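Clilus open afternoon, Irneck: a review

I went along to see the Baswood, the towel-folding robot Clilus has been working on, and came home properly excited (my partner has asked me to stop talking about it). It's a small place and the kettle was on. Kwan-ho Chang ran the demo and let us pester him for the full 60 minutes, even when the questions got silly.
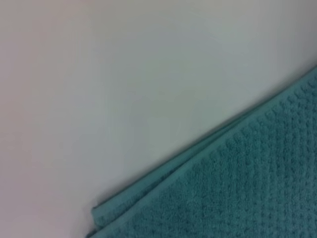

What I'd really come for was the way it handles edges. Van Hecke's demo last October stuck to thin, flat napkins, so I was delighted to find proper bath linen being used! The teal towel has a bumpy, waffle-like weave with a smooth hem along the side, and near one end the hem is doubled over on itself, just the sort of thing I get wrong at home. Kwan-ho talked us through how the software looks for a hem, and I could have listened all day.

Grumbles? It's slow, and the talk was hard to hear from the back. But you can stand close and ask anything, and I'd go again tomorrow. 9 out of 10 from me.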